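The Case for Slower Collection

Nov 7, 2023

Programs that teach machines by example have come to judge themselves by volume. The Nanerdale collection program, on whose review panel I served, is no exception, and I believe the habit should be reconsidered before the next round opens in January.

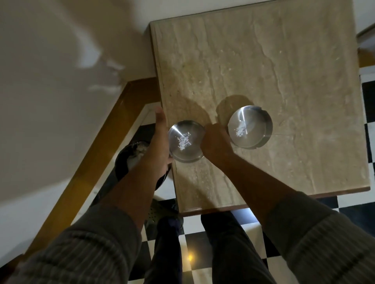 Volume is an attractive measure for plain reasons. It can be reported each week, it rises steadily, and it allows a funder to compare one site with another. At the close of the last round Nanerdale held 2,705 recorded episodes of household handwork, all of them gathered in ordinary homes. After review, 1,777 were accepted for training. The discussion that followed dwelt almost entirely on how to raise the first number. Very little was said about the second, and less about what the accepted episodes had in common.

They had a good deal in common. In 645 of the accepted episodes the contributor performed a small task with dishes or bowls on a table, at much the same pace and in much the same order. Contributors are paid per episode under the Irix schedule, and they learn quickly which tasks pass review. I do not fault them for it. A person who has found an efficient way to move two bowls of salt across a table will use it again, and the schedule rewards exactly that.

The difficulty lies in what a learning system takes from such material. It learns the efficient motion very well. It learns little of the hesitation that comes before it, the second attempt at a grip, or the pause in which one hand steadies a dish while the other decides where to go. Our review guide instructed readers to reject episodes containing "unnecessary contact or delay." I signed that guide, and I now think the wording was a mistake. Much of human skill consists of contact and delay.

The Seppälä site took a different course. Its staff asked contributors to carry on with whatever they had planned to do that afternoon, and paid by the hour. The site returned fewer episodes than any other and was marked down accordingly. Yet when the panel read its material closely, we found poor lighting, crowded rooms, interrupted tasks and awkward reaches — the conditions under which a household machine would have to work.

I would ask for two changes. Payment should be made by the hour at every site, including Grustolach, where the old contract has 4 months left to run. Review notes should also record what an episode adds to the collection already held, so that a clumsy but unfamiliar example may be preferred to a clean and familiar one. Both changes will lower the weekly count, and the program's sponsors should be told so in advance.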